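The Great Pillow Sort-Out

Hello again from the linen end of things! July is when I finally pull everything out of the airing cupboard, and this year it was the pillows' turn. I had been putting it off since we moved into Hawthorne, mostly by shutting the door quickly.

I should say straight off that I love a frilled pillow. My gran's spare room in Prirnport had them on both beds, and I used to lie there running the edge between my fingers until I dropped off. Plain ones are easier, I know (my sister tells me every time she stays), but a bed with a bit of ruffle on it looks as if somebody was expecting you.

The trouble is keeping them nice. Cotton creases if you so much as look at it, and a frill goes its own way the minute it's been squashed under something heavier. Mine had spent the winter beneath 3 blankets and a sleeping bag, so you can imagine. 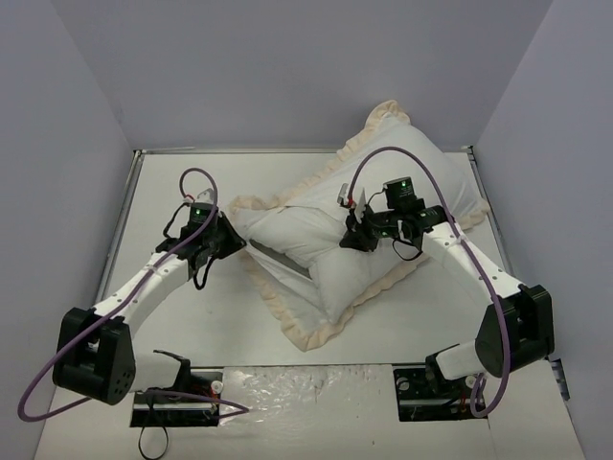 A reader in Jerness wrote in after last month's bit on bedding to say that she never irons a frill at all. She pulls it straight with her fingers while the cotton is still damp, working round from one corner, and then leaves it flat on a towel overnight. Ironing, she reckons, only presses the little pleats in where you don't want them.

Well, I tried it, and I'm half converted! The border came up lovely and soft, much more like my gran's. The middle still wanted a quick go with the iron, so I did that last, keeping well away from the edge. It took me two cups of tea and most of a radio play, but I'd do it again.

Storing them is the next job. I've cleared the top shelf so they can lie flat, two deep at the very most, with nothing on top. A cream trim does seem to pick up marks from coloured towels too, so those have been sent down to the bottom with the beach things.

Next month it's tablecloths, and I have four to get through. If you've got a way of shifting old candle wax, do write in before I start scraping.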